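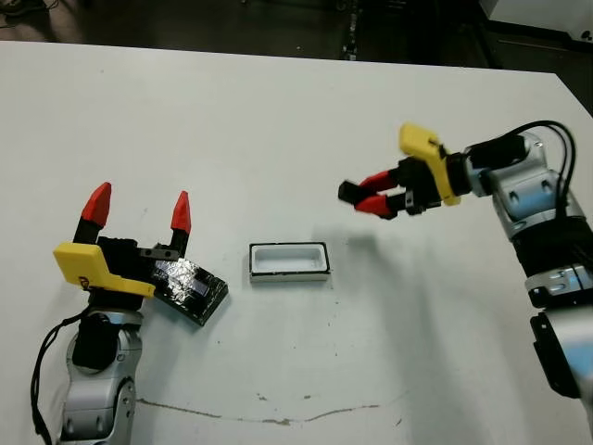 Buying a Two-Arm Bench Cell: Gallery and Notes

Filed under Equipment Planning, June

We were asked to put a number on a two-arm bench cell for the small parts room at Pletelley. The sales sheet from Flodura made it sound like a matter of picking a table and signing. I have been through enough of these purchases to doubt that, so this page goes with the budget request. The captions are longer than usual, and most of them are about money.

Two arms, one tray
Each arm has its own gripper with red fingertips and a yellow bracket, and they work toward each other across a white table. The case for buying two is that one can hold while the other places. Maybe so. Before I sign for a second arm I want a list of jobs at Pletelley that one arm and a decent fixture can't do. The list I have been given so far has one entry, and it is "flexibility."

Fingertips
The quote covers one set of fingers per arm and calls them "long life," with no figure next to it. Tips are a wear part. I have put 10 spare pairs in the first-year budget, and if Flodura thinks that is too many they are welcome to put their own figure in the contract.

Cables
Black cable loops along the outside of one arm, and a whole bundle arcs over the joint of the other. There is more on the floor behind the table. The floor plan we were sent shows two neat circles and a rectangle, with no cable anywhere. We need to allow for strain relief, floor covers and a spare set for each arm. I would also like somebody to tell me how long a cable swap takes, in hours, with our own people doing it.

The tray
Shallow, white, black around the rim. Trays look cheap until you order them in quantity to a drawing. Yao offered to supply them at a price that only holds if we take all 65 at once. We don't know yet that the tray is the right size for our parts. I would buy 10, run them for a month, and let the discount go.

The table
Matte white top, some faint scuffs, and a brownish line running across it that could be a crack or could be a stain. A new top was left out of every quote we received. The arms have to be mounted to something that stays flat, so I added a line for it and a second line for having it leveled.

Software
Undetik licenses by the arm, by the year. The first year is bundled, so it doesn't show up in the purchase price, and that is how it got past the first reading. From year two it comes to $3,668 for the cell. Ask what happens to the arms if you stop paying. I did, and I am still waiting for an answer in writing.

Where the request stands
I am recommending a paid trial with our own parts, on our own floor, before any purchase order goes out. Flodura prefers a demo at their site with their parts. Those usually go very well. The budget sheet has both options on it, with installation, guarding and training listed separately so they can't be folded into "miscellaneous" later. Comments on the sheet, please, and keep them out of email.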